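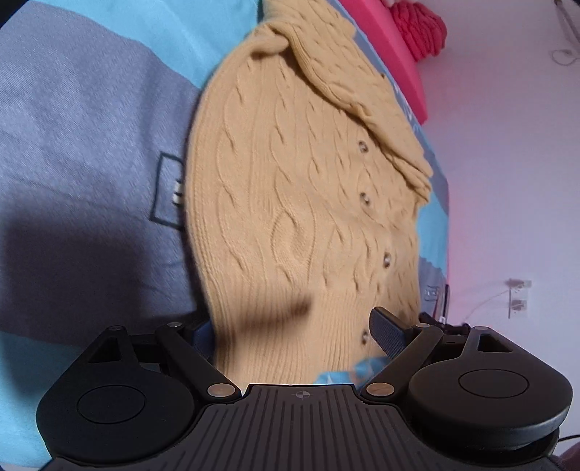 Ticket 117: hand gripper losing the cardigan on the second fold
Status: open, workaround in place
Filed under: Peltora visit, laundry demo

Hi all, writing this up while it's fresh. I was the one running the folding table talk at the Peltora visit in August (well, folding bed, we did it on a real bed like always), and the gripper acted up for most of the morning. The group from Henard was very nice about it!

What happened: the first fold was fine. I'd pinch the yellow cardigan, bring it over, let go, lovely. On the second fold, where the knit gets really thick, the fingers would close and then the width reading in Miltik froze at 62. It didn't drop, it didn't drift, it just sat there while I was clearly opening and closing my hand. Then it would jump back to normal a few seconds later like nothing was wrong.

Things I tried, in order:

10:15 - Restarted Miltik. Worked for two folds, froze again.

10:30 - Swapped the cable for the spare in the Serra case. No change at all, so I put the old one back.

10:40 - Wiped the finger pads. There was a fair bit of yellow fuzz on them, and I got excited, but no, same freeze.

10:55 - Tried a plain cotton T-shirt. Not one freeze! I folded that shirt until the visitors started drifting toward the coffee. 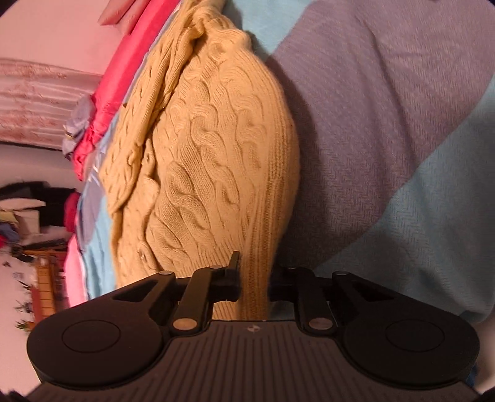
11:10 - Went back to the cardigan and pinched at the ribbed hem instead of out in the cables. Way better. I got through the rest of the demo that way, with one freeze that I talked over by taking a question about batteries.

So my guess is it has to do with how hard I squeeze on bulky stuff. I looked at the log over lunch and every freeze came right after the force value went past 900. The T-shirt never got above 300. I don't know if that's a cutoff somebody set or a sensor thing, and I didn't want to poke at the settings with people standing behind me.

Update, 3:20 pm: did the afternoon session with a lighter grip and the hem trick, no freezes. My thumb is sore though, it's hard to go easy on a trigger when you're also talking.

Still need: someone who knows the Serra firmware to tell me whether there's a limit in there, and whether I can raise it before the next visit. Log from the morning is attached. I left the gripper on the charger with a sticky note on it, please don't update it until we've looked.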